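# Why Robots Need Rules, Too

You have rules for crossing the street, and robots have rules for sharing a room with people. At Pevico, where two robot arms practice with little car fuses, the rules hang by the door, and everybody reads them - even the boss!
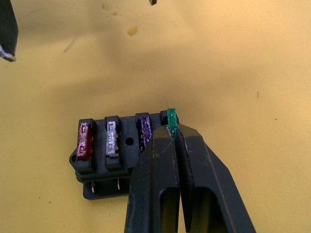
The first rule is about squeezing. A robot should hold a thing just tightly enough, and no tighter.

The second rule is to go slowly whenever a person is close by. 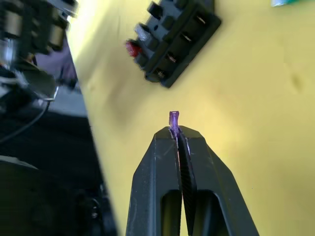 Who can stop the robot? Anyone in the room can, by pressing the big stop button, and no one gets scolded for it.

The third rule is to keep hands, sleeves and long hair away while the arms are switched on.

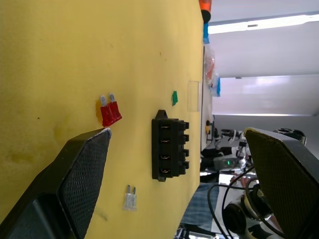
Henrik Kuhlmann likes to add that you should wait until the arms are turned off, even if they look asleep.

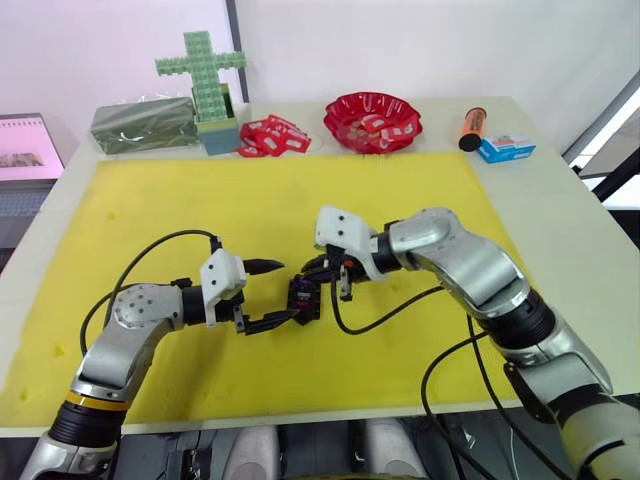 And every 90 days, the grown-ups read all 12 rules over again and fix any that have grown confusing.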